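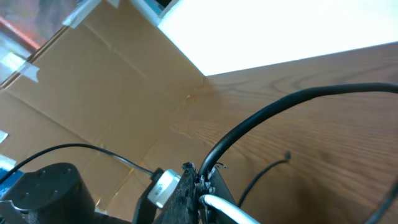

Search this notebook
Enter keywords
Go

Workshop notebook, PE and sports development
March
Posted by Heike Reuter

Print this page | E-mail this page

Great morning on the Stestedcombe sports hall floor! We finally got to try the new badminton and basketball line layout at full size, and I'm so pleased with how it plays. The year sevens came in at 9:15 and went straight to the right baseline without a word from me, which never happened with the old markings (five colors, all crossing each other by the fire door).

Layout as tested: basketball in the dark color, badminton in white, and the short-tennis lines stopped well before the side wall. Hollmann's sample tape held up through both lessons. One corner lifted near the store cupboard and I pressed it back down with a shoe. Check it again before the after-school club.

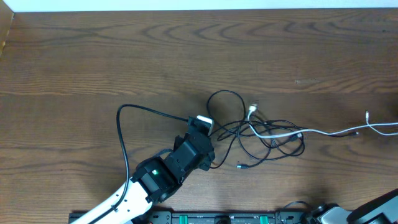

The rebound boards from Vutach are a joy. We set up 2 of them at the far end and ran the passing circuit off them, 90 seconds a station, then swap. Kids who usually hang back were asking for another turn! The angle needs to come down one notch for the younger group, though. The ball kept coming back at chin height and I don't want anyone flinching at it.

Still arguing with myself over the throw-down spots. They slide when somebody lands on one side-on. Zirnex do a version with a ribbed underside and I'd love to try a set before we order anything.
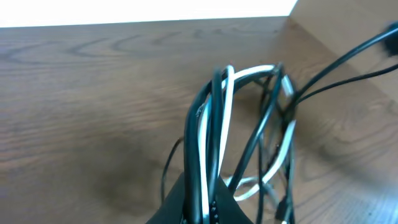 Money so far: 500 left in the equipment pot after the boards. That should cover the line tape if we lay it ourselves over the break, and maybe a second ball rack, but not new posts as well. I'd put the posts off until fall. The old ones wobble but they lock.

To do:
- ask Hollmann for the wider white roll
- lower the board angle, rerun the circuit with year five
- measure from the climbing bars to the new sideline (I forgot, again)
- find the missing post key

If anyone takes the hall this afternoon, please leave the tape down, even the ugly bit by the cupboard. I want to see how it looks after indoor soccer!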